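4. How the relief money reached the household purse 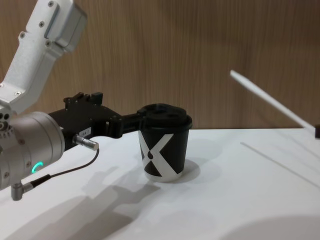 Figure 1. A black paper cup with a white "X" logo, held in a black gripper on a white tabletop.

4.1 The negotiations as our households followed them

Before we turn to the spending diaries themselves, it may help the reader to have a picture of what people in our two towns knew, or believed they knew, about the relief bill while it was still being argued over. We had supposed, when we first drew up the interview guide, that most families would have paid little heed to the back and forth between the two chambers until a payment landed in their account. We were quite wrong about this, and rather pleased to be wrong, for the conversations that followed were among the richest of the whole study.

Of the 206 households that agreed to keep a diary for us, 126 told us at the first visit that they had changed at least one spending decision because of something they had heard about the bill before it was passed. These were mostly small matters. A family in Semside put off replacing a washing machine when the talks seemed to have stalled, and then went ahead a few days later when a local radio station reported that the leaders were meeting again. A retired bus driver in Casado (who was kind enough to let us see his kitchen calendar, on which he had noted each supposed deadline in pencil) told us that he had stopped believing in deadlines altogether, and had gone back to budgeting as though no money would ever come. When it did come he left it untouched for several weeks.

We dwell on these stories because they bear on a question that the larger surveys are not well placed to answer. A survey that asks what a household did with its payment starts the clock on the day the payment arrives. Our diaries suggest that the clock ought to start a good deal earlier, and that a long and public negotiation has effects of its own on what people buy, put off or quietly give up.

4.2 Who waited and who did not

The households that waited for news were not the ones we had expected. Families with some savings behind them were the most likely to hold off on a purchase, and they spoke of the bill much as one might speak of a sale in the shops that is bound to come sooner or later. Families with no savings could seldom afford to wait. Rent and heating fell due whatever was happening in the capital, and several people told us, with great patience, that our questions about "timing" did not make a lot of sense to them.

There was a third group, smaller and harder to describe, made up of 32 households in which somebody ran a business from home or worked on their own account. For them the talks mattered twice over, once for the payment to the family and once for the loans and grants that might or might not be included for small firms. Their diaries are full of crossings-out. One childminder wrote the same sum into her March budget on three separate pages, each time under a different heading, and then struck it through on all three.

We looked to see whether the towns differed. Semside depends a good deal on one large employer, and Casado on a scatter of shops and workshops along the old canal, so one might have thought that the second would be the more anxious place. The diaries do not bear this out with any firmness. Allowing for savings and family size, the pattern of waiting was much the same in both, and we would not wish to make anything of the small gap that remains.

4.3 Trust in the announcements

Towards the end of each visit we asked people where they had heard their news of the bill and how far they had believed it. The answers were coded by two readers working apart, using the scheme that Sarla Pathak drew up for the earlier Joltenard study of fuel vouchers, with a few headings added to suit our purpose. Where the readers disagreed they talked the matter over until they could settle it, and on the few occasions when they could not, the answer was left out.

Local sources were believed more readily than national ones, as Pathak also found. What we had not foreseen was how quickly belief wore thin as one promised date after another went by. People who had followed the talks closely were, by the final visit, the least inclined to trust any new report, even a correct one. A handful went on doubting after the payment had reached their bank, and two rang the bank to ask whether it would be taken back.

The last of the diaries was collected on Apr 12, 2021 and entered into the Stisance archive, where the coded answers may be read by other researchers on request. The handwritten pages themselves are kept back, as many of them carry names, sums owed and other private matters that their authors would not wish to see passed about.

We should add a word of caution. Keeping a diary makes people more watchful of their own spending, and several told us so cheerfully. It may well have made them more watchful of the news too, in which case our figures will overstate how closely an ordinary household follows a bill through its various stages. We return to this point in Section 6, after the results on borrowing.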